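A visit to the Florach workshop

On Thursday I took the early bus to Corkach to see the shared workshop at Florach. I had read on their page that members were building a robot with two arms, and that visitors may come after 2 in the afternoon. I arrived too early and had to wait in the yard with my sandwich.

The workshop is in the lower part of an old dairy. One half is for wood and bicycles, and the other half is for electronics. The project is called Wanyama. It was started last December by a few members who wanted a machine for housework at a price which a normal family can understand. The list of costs hangs beside the door, and I copied the total: 2,530 euros, of which 1,177 went only for the motors of the arms. The controller boards come from Drerkora, a small shop that repairs them also.

I was allowed to turn one spare joint by hand. It moves more easily than I expected, but there is a point where the gears catch a little, and the members are not satisfied with it. They have already changed the bearing 2 times. On the bench I saw also a box of printed gripper parts which had broken along the layers. They print them lying flat now.

The most discussion was about cables. If the cable is short, it pulls at the wrist when the arm goes high. If it is long, it makes a loop and can catch on something. I have the same trouble with my small arm at home, so I listened well to this part and made a drawing in my notebook.

For the household tasks they chose bedding, which I find brave.

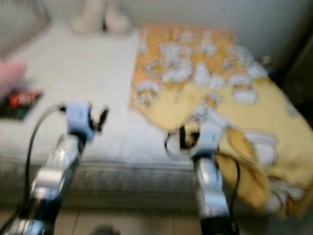 Cloth has no fixed shape, so the program can't simply repeat the same movement. A member explained to me that taking hold of a blanket is one problem and laying it straight is another, and for the second they still have much work. I asked if a thick blanket is easier than a thin one. They had different opinions and I didn't get a clear answer.

Tea costs one euro and you wash your own cup. The last bus back goes at twenty past six from the other side of the bridge.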